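Against the good plate

My grandmother's dinner service had a gold line round the edge and lived in a cabinet with a key. It came out at Christmas, for funerals and once for a man from the Prudential. The rest of the year we ate off whatever there was, and whatever there was did the job. I mention this to establish that I come from plate people and know what I'm turning my back on.

I now own plates in the colours of a child's paintbox, and I have never felt more at peace at mealtimes. The matching dinner service is one of those ideas, like the fish knife and the guest towel, that survived because it was easier to put on a wedding list than to think about. It assumes you'll always have the same number of people, that none of them will ever drop anything, and that everyone at the table wishes to look down and see exactly what everyone else is looking down at. I can't think why we would want this. We don't all wear the same jumper.

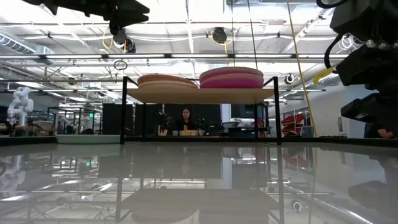
RETBY, 23 November 2023

The little shelf is what converted me. A board on thin black legs, stood on the table, with orange and peach stacked at one end and the pinks at the other: it takes up hardly any room and it does away with the cabinet entirely. It has no doors. There is no key. A plate on a shelf like this is on duty, and anyone who wants one can reach over and get it without being asked what the occasion is.

There are people who find it all a bit much. Carol Sedgwick, with whom I have been arguing about crockery since we shared a kitchen in Jernus, holds that food should go on white and that everything else is showing off. Her case is that you can't judge a gravy on pink. I concede the gravy. But I have eaten at Carol's, and the white plates come with a regime. They are rotated. The newest-washed go to the bottom of the pile so that all of them wear at the same rate, as though they were tyres. When one chipped in August she took its opposite number out of service as well, to keep the set even, and for weeks afterwards talked about "being down to ten" in the voice of a woman describing a military retreat.

You cannot be down to anything with odd plates. That is the beauty of them. If I break the peach one I'll be sorry, the way you're sorry about a person, and then I'll go and find something in mustard.

I should be fair to the manufacturers, who have noticed people like me and are now selling us our own untidiness back at a premium. Parsons, the big homeware shop on the Cloden road, has a "mismatched collection" this autumn, boxed, in which every plate has been carefully chosen to look as if it hadn't been. You may not swap. I asked. A young man with a lanyard explained that if I took out the green and put in a second pink, it would no longer be a mismatched set, and he wouldn't be able to scan it. I have thought about that conversation most days since.

The catalogue gives it a double spread, pages 228 and 229, on which a family with extraordinary teeth is eating figs. Every plate on that table has one fig on it. I looked for the fig stalks and there weren't any. I don't believe those people have ever scraped a plate into a bin, or stood at a sink working at a bit of egg with a thumbnail, and I don't see why they should be allowed to advise the rest of us.

The stacking question is where the matching camp think they have us. Plates of a set sit inside one another with a nice low click, and a pile of strangers, they say, will rock. I admit that one of mine tips when it's put on its neighbour. It has tipped for years. What I have learned is to stack by family, like on like, terracotta on peach, pink on pink, and keep the piles short. Two is a sensible pile. Six is a sensible pile if you live alone and have steady hands. Past that you are building something, and you ought to speak to the council.

Tiago Meireles, who cooks for a living and therefore eats standing up at home out of the pan, told me I was overthinking it. His view is that a plate wants to be flat, round and somewhere you can find it, and that the last of these is where most kitchens go wrong. He's seen people buy lovely things and put them in the cupboard over the fridge, which you need a chair to get at, and then eat toast off the breadboard for the rest of their lives. I said that was very nearly my own argument. He said it was his argument, and that he'd like it back.

So before you put anything away, lay it all out. I mean this as practical advice. Clear a table, take down every plate you've got and set them flat with a bit of air between, so that none is hiding under another.
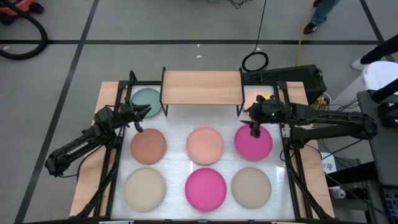 Everything down, nothing on the shelf, and the two magentas still the loudest.

It is a humbling exercise. You find out which ones you like, and it's seldom the ones you were saving. The quiet ones turn out well. I had never given the beige plate a thought, having taken it for a sort of rest between the others, and laid out in company it looked like the only adult in the room. The taupe I'm still not sure of. There's a grey side to taupe that makes a boiled potato look as though it's had bad news. But it can stay, for the sake of beetroot.

Then put them back where a hand can get at them, and throw away the key to the cabinet. Sell the cabinet, if you can find anyone who'll take it. My grandmother's went to a cousin, gold line and all, and I'm told that the service is kept for best. There were 4 plates broken in the move, a figure given to me over the phone in a lowered voice, and the remainder haven't been eaten off since in case it happens again.

I had fish fingers on the bright pink last night. Carol says she'd have used the white.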